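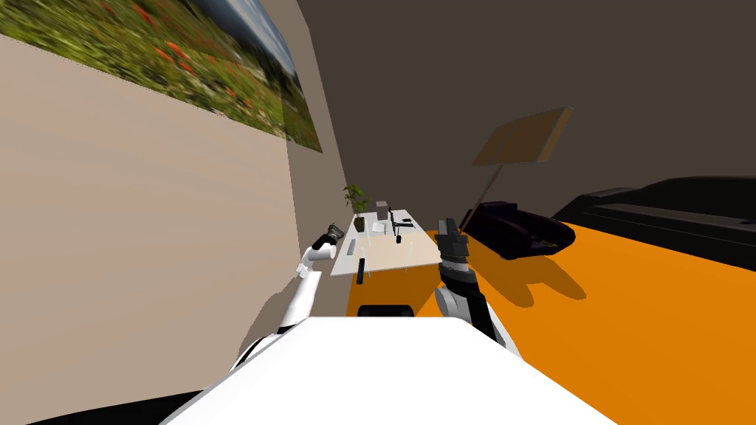

Eduard Kubíček

The Gernetis simulator was shown to visitors at the Van Leeuwen open day in April, and our department was invited to attend and to report on whether the product would suit a teaching workshop. This review is based on that visit and on a trial of 84 minutes at one of the stations.

The demonstration was led by Ward Visser. He began with a two-armed robot in a furnished room, seen from over the robot's own white torso, with a table of small items set against the corner. Visitors were then permitted to take the controls in groups of five.

The two arms differ, one white and one dark, and each carries its own type of gripper. We consider this a sound choice for teaching. Students may compare a small gripper with a multi-fingered one at the same table and with the same items. The view from the torso takes some practice. The room appears at a tilt, and two members of our group asked for a fixed side view before attempting to reach for anything. Such a view is available, but the setting is three menus deep and the printed guide does not mention it.

The rooms are plain but adequate. The orange floor is stronger in color than we would have chosen - a muted setting would be easier on the eyes over a full class period. Furniture and wall pictures may be replaced from the supplied library.

Response to the controls was prompt throughout our trial. Saving a session was less satisfactory, and we lost one exercise when the station was passed to the next group. Mr. Visser noted the matter and referred us to the Privorus support desk.

The department recommends Gernetis for introductory courses, subject to a revised guide. Rating: 4 out of 5.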